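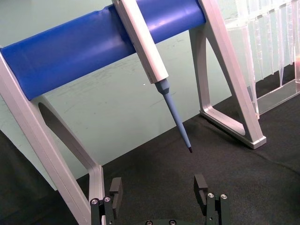
A pipette stand, with its blue bar and grey legs.

Home | Body | Earth | Space | Small Things | Ask Us

How big is a drop of water?

Reading time: 4 minutes

Next time it rains, go and stand by a window and pick out one drop on the glass. Watch it for a bit. It will probably sit quite still, as though it were glued on, and then all of a sudden it will bump into a neighbour and the two of them will go sliding down together in a great hurry. Have you ever wondered why a drop is a drop at all? Why doesn't the water just spread out flat, like butter on toast?

The answer is that water likes to hold on to itself. Water is made of tiny, tiny bits called molecules (say it like this: MOL-uh-kyools), far too small to see, and every one of them is tugging gently at the ones next to it. In the middle of a drop each molecule is being pulled from all sides at once, so it doesn't go anywhere much. But the ones on the outside have no water beyond them, so they get pulled inwards, and the whole outside of the drop behaves a little bit like a stretchy skin. Scientists call this surface tension. Pond skaters, those long-legged insects you see on ponds in summer, can stand on that skin without falling in!

Are all drops the same size?

No, and you can find this out in your own kitchen. A drop from a dripping tap is quite a fat one, because it hangs on to the metal and grows and grows until it is too heavy to hang on any longer. A drop from the end of a thin straw is smaller. The drops in fog are so small that they float about in the air, and you can walk right through thousands of them and only notice that your eyebrows have gone damp.

Raindrops aren't shaped like tears, by the way, even though that is how we all draw them. Small ones are round like marbles. Bigger ones get squashed flat underneath by the air as they fall, so they look more like the top half of a burger bun. If they grow too big, they break into pieces on the way down.

Measuring something so small

For a long time people who made medicines simply counted drops. The trouble was that one person's drop might be quite a lot bigger than another's, and with medicine that matters very much. So now people who need tiny amounts of liquid use a tool called a pipette, which sucks up a little and lets it out again. Many pipettes can be set to pick up the very same amount over and over, and some of those amounts are much smaller than a raindrop.

Try it: how many drops fit on a coin?

You will need a clean, dry coin, a cup of water, a straw and a tea towel for the puddles.

Put the coin on a flat table. Dip your straw into the water, put your finger over the top end and lift it out. The water stays inside! Now lift your finger just a tiny bit, so that one drop falls on the coin. Keep going, counting as you go. Before long the water will begin to bulge up over the edge like a little glass hill – bend down until your eyes are level with the table, and you'll see it beautifully.

Our reader Ayuba Amissah got to 17 before his hill burst and ran all over the table. His second go only reached 5, which he blames on a sneeze.

When you've mopped up, stir a little washing-up liquid into your cup and try again with the same coin. Soap gets in between the water molecules and makes the stretchy skin weaker, so your hill should give way much sooner. Write both numbers down and see how different they are.

Words by Ilse Claeys

More from Small Things
Why does bread have holes in it?
What is dust made of?
How do ants find their way home?
Can you see a germ?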